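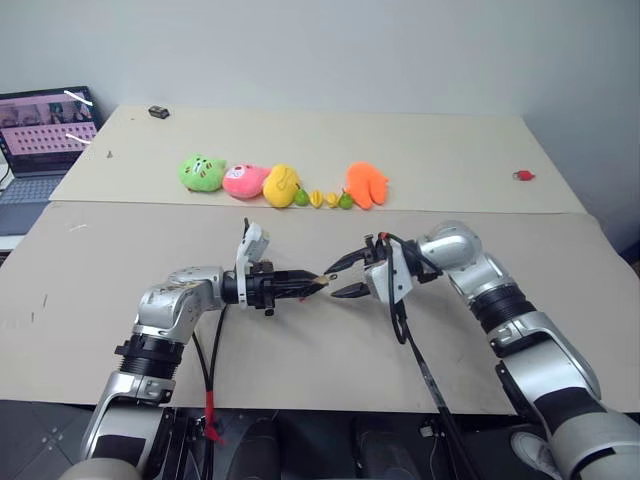 Teaching lab walk-through, Strickland building, wet chemistry rooms. Comments are mine and go in under each item, because a column of check marks tells me only that somebody owned a pen. The last sheet had 27 items and every one was marked OK, including the one about the eyewash that has had its water shut off since February. Bench covers are on the list this time too. A big beige cardboard sheet over the whole table, like the one in the photo, is fine for dry work, but I don't accept it as a spill surface wherever solvents or acids get poured. It soaks up whatever lands on it and holds it against your sleeves.

1. Fume hoods, airflow
Sticker says passed. The sticker is not a reading. Put the meter at the sash opening and write the number down.
Result: 5 hoods checked, 2 below the posted minimum. Both had current stickers. Tagged out.

2. Fume hoods, contents
Bottles stored along the back block the slots. I was told they are "only there for today." The dust on the caps suggests otherwise.
Result: FAIL. Move to the cabinet, recheck airflow after.

3. Eyewash and shower
Run the water. Looking at the handle doesn't count as a test, and neither does the tag, which had been initialed ahead for months that haven't happened yet.
Result: shower OK. Eyewash FAIL, no flow.

4. Acid and base storage
Separate trays, yes. Same cabinet, same shelf, trays touching. I have doubts that this is what the written plan means by separated.
Result: FAIL until they are on different shelves at least.

5. Peroxide formers
Ether bottles need the date received and the date opened. One had neither. The reply was that it was "pretty new." I'd like to know how anyone could tell.
Result: undated bottle pulled for disposal. Do not open it to test it.
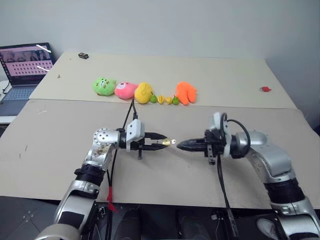 6. Labels on working solutions
Full name, strength, date, initials. "Cu stuff" is not a name. I also don't believe the beaker marked "water" was ever checked by the person who swore it was.
Result: partial. Recheck next visit.

7. Gloves
Thin nitrile gloves were out for every task, including work with dichloromethane, which goes through them in very little time. The box says "chemical resistant." Ask which chemical, then look at the breakthrough chart.
Result: FAIL. Chart to be posted by the glove rack.

8. Spill kit
Seal intact, so it was assumed full. I opened it. Absorbent pads present, neutralizer caked solid, no goggles.
Result: FAIL. Restock, then date the new seal.

9. Waste containers
Lids closed, funnels out, labels readable. No complaints, and I looked for some.
Result: OK.

10. Bench covers
See the note at the top. Plastic-backed absorbent paper for wet work, changed when stained.
Result: OK in the balance room, FAIL at the titration benches.

Items marked FAIL stay open until I see the fix myself. An email saying it was handled doesn't close anything.

Search this site
Enter keywords Go

Related
Cuvach room: gas cylinder checklist with comments
Poltanik annex: cold storage and what was in it
Why I don't trust expiration stickers
Tosdale stockroom inventory, second attempt

Contact | Copyright, all rights reserved | Back to top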